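The case against steaming in the pot you serve from

Countertop steamers are sold on the idea that the basket doubles as a serving dish. I think this is bad practice, and the habit of leaving buns in the basket until someone wants one accounts for most of the complaints I hear about gummy bottoms.

The mechanism is simple. A bun in a perforated basket keeps taking on vapor for as long as the water below stays hot. Switching off the heat does not stop it. In my kitchen the residual period is 11 minutes with the lid on and 6 with it off. During that time the skin softens, the pleats lose their edge, and the base picks up the pattern of the holes.

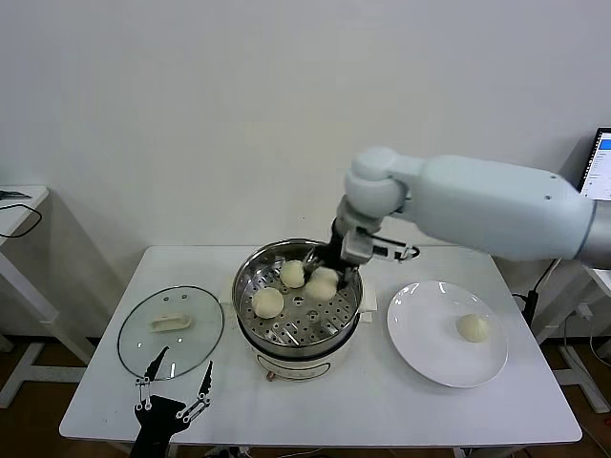

A plate solves this at no cost. It should be wide, flat and at room temperature, and it should sit within a hand's width of the pot so that transfer is short. The lid goes down on the other side, clear of the route. A cloth or paper pad under the pot catches drips, and it should lie flat, because a folded edge will tip a light appliance.

Farhad Rezaei, who ran the Garatgate canteen for more than 200 covers a day, disagrees with me. His position is that a plated bun dries out in 3 minutes and that diners prefer a wet bun to a leathery one. He is right about a drafty service counter. A home table has no such draft.

The same reasoning applies to whatever else is being portioned at the table. Soft pieces belong in a deep bowl with room around them. 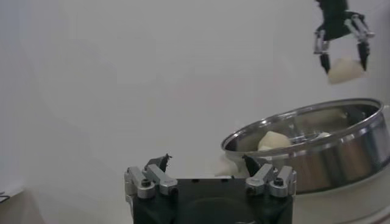 Stainless steel is my preference. It wipes clean, tolerates being tilted toward the person filling it, and holds no odor. The objection that it cools food too fast matters for soup and very little for solids. Crowding is the larger fault. Pieces stacked while soft will mark each other, and no bowl material corrects that.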